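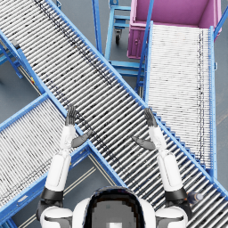
Gestham Workshop Notes
Posted Sep 21, 2018

The purpose of this post is to record the present state of the conveyor project undertaken at the Gestham shared workshop, and to set out the work that remains before November. Members who have followed earlier entries will recall that the project, known as Vanitico, concerns a two-armed upper-body robot intended to stand at a roller line and move small goods from one line to another.

It was resolved at the outset that no metal would be cut until the layout had been tested in simulation. The author continues to regard this as the correct decision. The workshop floor is shared with the furniture and bicycle benches, and a full-length conveyor cannot be left standing there overnight.

The simulated layout consists of a long main conveyor met by two others, all with blue side rails. A magenta bin sits at the head of the right-hand conveyor. The colour was chosen because it is easy to separate from the blue framing when the vision software is being tuned, and members are asked not to change it in the shared file – this has happened twice. A blue cart stands between the bin and the main line, and its position has not been settled.

The robot model is white with dark grey hands. Both arms are currently held in the raised ready posture over the main conveyor, thumbs turned inward. The posture was adopted after a lower one brought the left forearm into contact with the side rail during start-up. The present version clears the rail, although the left hand still hovers above it where the lower conveyor comes in, and the author would prefer that it be moved further over the rollers.

Testing to date has used a single small dark object, similar in form to a bottle, lying on the rollers of the main line. Of the 56 trials logged for the right hand, 21 ended in a successful lift. Most of the failures were of one kind: the fingers closed slightly late and the object was pushed along the bed. A revised timing value has been entered and the trials will be repeated under the same conditions.

Two matters of simulation quality should also be noted. The dark specks along the upper stretch of the main rollers belong to the surface texture and have no effect on contact. The rollers themselves are costly to compute, and the author is considering a flat moving surface for the longer runs, with individual rollers kept only near the hands.

The budget for the physical build stands at $500, exclusive of the arms, which are on loan to the author under the Serrano equipment program. This amount will cover one short section of conveyor and a stand. It will not cover a crossing. Second-hand rollers have been offered by Grusteo and will be inspected before any payment is made, as the bearings in the previous lot were seized.

The following items are outstanding:

Repeat the right-hand trials with the revised timing.
Begin trials for the left hand.
Settle the position of the cart.
Measure the doorway at Gestham against the width of the stand.

Members who wish to use the layout file for their own projects may do so, provided that they work from a copy. Questions about the arm settings may be left in the comments, which are checked every 5 days.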